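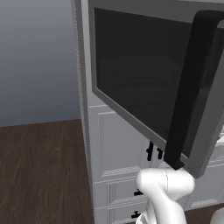
Do you have to sign up ahead of time for the Novura open day? They take walk-ins until noon, but the small group tours fill up, so get your name on the sheet by the door as soon as you walk in.

I put that first because my sister will ask me, and I'll have forgotten by the time she gets around to calling. Okay. Friday. I took the whole day off work and I'm glad I did!

Got the 39 bus out to Watkins with Kimie and walked the rest of the way, which was farther than it looked on the map and hot (it's August, what did I expect). By the time we found the right entrance I'd drunk all my water and half of hers. They gave us stickers to write our names on and mine fell off in ten minutes. We were put in a group with Josiane Moulin's evening class, a nice bunch, lots of questions, one man who wanted to know the price of everything.

Our guide was Haruna Ebihara and I liked her right away. She talks fast and she doesn't talk down to you. She started us off with the kitchen work, and I'd been picturing a real kitchen with a real stove and maybe a snack at the end. It's all done on a computer first! They build a kitchen inside the machine, cabinets and floors and everything, and the robot practices in there for ages before anyone lets it near a real one. The program is called Botora. She said they had run the microwave job 1644 times that week, and 1006 of those had counted as good. I did the math on the back of my hand and said that's not even two out of three, and she laughed and said I should have seen it in the spring.

What gets me is how much there is to opening a door. I open ours with my elbow while I'm holding a plate and yelling at the dog. Haruna had us all stand up and pretend to pull a big heavy handle, slowly, and notice what our feet did. Everybody in the room stepped back! I had no idea I did that. The arm has to work out the same sort of thing, how to keep hold of the handle and swing the door wide without getting itself in the way. Kimie was so into it she went around the whole group twice, stepping back from nothing, and bumped into the price man.

Then they let us pick a run to look at and talk over, and we voted, and ours was the one with the bowl.
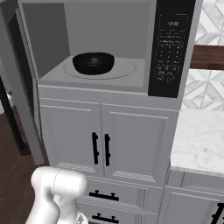

I kept thinking about Mom's kitchen through this part, and all the things she can't lift down anymore since her shoulder. She'd have opinions. She'd want to know why anybody would put a microwave in a wall over cabinets and drawers like that, and she would covet the marble backsplash, I promise you, and go on about it the whole ride home. My own question was about the bowl, a black one sitting on the turntable a little to the left of center, and whether that would matter for heating. Haruna said for this job the bowl being on there was plenty, and that she's never once put one dead center at home either. Also the display says 12:00, same as mine has since the power went out -- I felt very at home.

After that we had a break with lemonade, and then Jaime Rebelo gave a talk upstairs about Cidau, their next project, and I'll be truthful in my own diary and say I lost the thread. Something about drawers and how many kinds of handles there are in the world. He had 63 slides. I counted because they were numbered in the corner and I kept hoping. Kimie loved it and took four pages of notes, so if I ever need to know about handles I'll call her.

The best bit came after, when people were drifting off and I got to ask Haruna what I really wanted to know, whether she'd have one in her own house. She thought about it for a good while. She said she'd let it put the dishes away but she wouldn't want it in there while she was cooking, she likes to be alone for that. Me too.

Tala Hamdan at the front desk wrote down the date of the winter one for me and I've stuck it on the fridge. We missed the 39 going home and sat on the wall for ages sharing a bag of pretzels -- Kimie's feet were killing her and she'd worn the new sandals against all advice. Leftover soup for supper. I stepped back when I opened the microwave.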